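Storing opened spice sachets for master stock

Tretholm
Posted 7:42 pm
I make a Chinese master stock every October and keep it going through to winter. The ready-mixed spice packets are convenient but I never use a full one. Current method is to fold the top over twice, peg it and put it in the pantry. After 10 weeks the aroma is noticeably flatter, star anise most of all. Is there a better option that doesn't involve buying a vacuum sealer?

Sumik
Posted 8:05 pm
Small glass jar, filled close to the top, kept in a dark cupboard. A pegged packet leaks air along the fold. Write the date on the lid.

Drokix
Posted 8:31 pm
Disagree on the jar if the blend is ground. Every time you open it you swap the air. I split mine into single-pot portions, double bag them and freeze. Seven months with no loss that I can taste.

Sumik
Posted 8:40 pm
Freezing is fine until you open a cold bag in a humid kitchen. Condensation gets into the powder and it clumps. Whole spices cope better. Tretholm, is yours whole or ground?

Tretholm
Posted 9:12 pm
Not sure what the next one will be. The last brand was whole spice in a muslin bag. I have a different packet on the table for the next batch and haven't opened it.

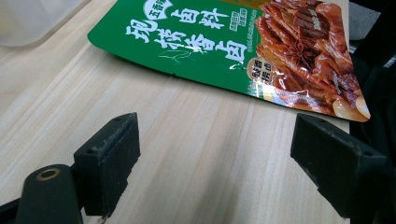
Next packet: five-spice flavour (五香味) braising mix

Gonçalo Torres
Posted 9:26 pm
卤料 only tells you it's for braising. The name gets used for whole spice, powder and paste, so check the ingredients panel before you choose a container. If salt or sugar is near the top of the list, keep it out of the freezer and go with Sumik's jar.

Drokix
Posted 9:33 pm
Salt content makes no difference to freezing if the bag is sealed – moisture is the only variable that matters.

Gonçalo Torres
Posted 9:41 pm
Agreed if it's sealed. Most zip bags aren't after the third opening.

Tretholm
Posted 9:58 pm
Will read the panel tomorrow. If it's whole spice I'll run half in a jar and half in the freezer.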